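Print this page | E-mail this page
Filed under: Robots & Automation

1/4 Second week of collecting for Dilteo. We have 896 examples of tool handling so far and want 1,838 by the end of May.

2/4 Screwdrivers are the current batch. Each go is driven by hand from start to finish, and we keep the footage from the wrist cameras.

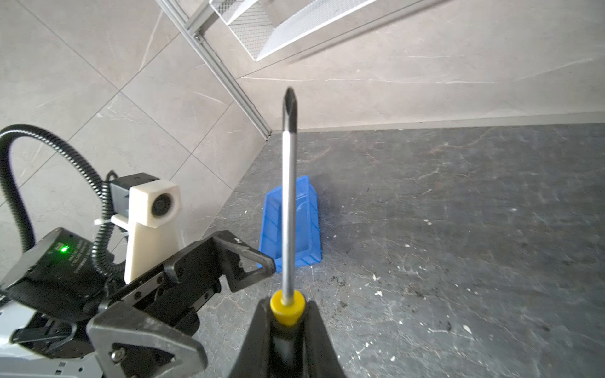

3/4 Bin position changes every 50 goes. If it stays put, the model learns the spot on the floor and ignores the bin.

4/4 Fumbled grips stay in if the driver recovers — they get their own label. Spanners next, same bin.

Tags: robot learning, data collection, grippers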